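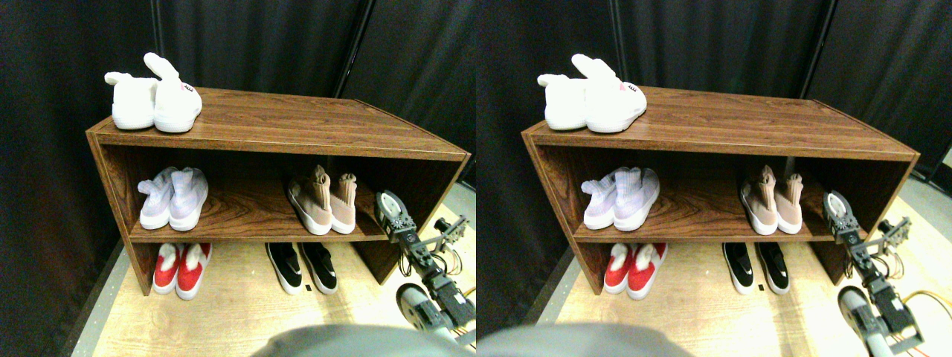 The Bruvis Home Fan Survey asks adults how they follow the basketball playoffs when they don't have a ticket, and every April its headline numbers get passed around with very little of the small print. We wrote this page for readers who want the small print. One warning first: a survey like this measures what people say about a night at home, and a night at home leaves few records. A pair of white bunny slippers on top of a shoe cabinet tells you somebody likes comfortable feet. It won't tell you if they stayed up for the fourth quarter.

Who was surveyed?
2519 adults who had signed up for an online panel and agreed to answer questions about sports. That second part matters. People who agree to answer questions about sports like sports more than their neighbors do, and weighting by age and region doesn't fix it.

What was the main finding?
That 17 percent of respondents watched "all or nearly all" of the playoff games. We have doubts. The playoffs run for weeks, games overlap, and many end after midnight in the East. The question also never says if having a game on in the kitchen counts as watching.

So is the 17 percent wrong?
We can't prove that. We would read it as the share of people who think of themselves as heavy viewers. Bruvis calls it viewing time in its summary, and that's a stretch.

Do fans really predict the champion better than chance?
The survey asked each person to pick a winner before the first round. The favorite in the poll was also the top seed, so anybody reading the standings would have made the same pick. Until the fans beat the standings a few years running, we'd leave the word "wisdom" out of it.

Why do the Stikell numbers look so different?
Stikell asks only people who watched a game in the past week. Leave out everyone who didn't watch and of course the results look keener. The two surveys get put in one chart all the time and they shouldn't be.

Does home comfort keep people away from the arena?
Bruvis says yes, based on a question with 4 possible answers, one of which was "I'm more comfortable at home." Ticket price and parking were lumped together in another. No answer mentioned bedtime, kids or work the next morning. Give people a short list and they'll choose from it — that doesn't make it their reason.
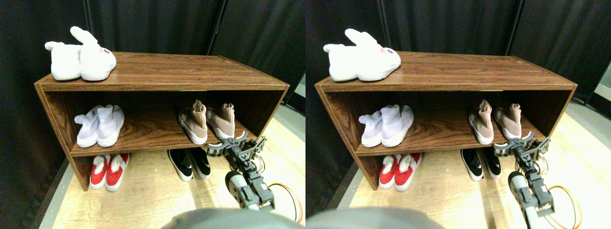

Can I compare this year with earlier years?
Only with care. The wording changed from "follow" to "watch" and the survey opened about 10 days earlier than before. Either change could move the results by more than the rise in the press release.

Who pays for it?
The report lists Cadley as a sponsor. It doesn't say who wrote the questions. We asked and got a link to the same report.

Where can I get the full tables?
Bruvis posts them as a download after registration. Look for the row marked "no answer," which the charts leave out.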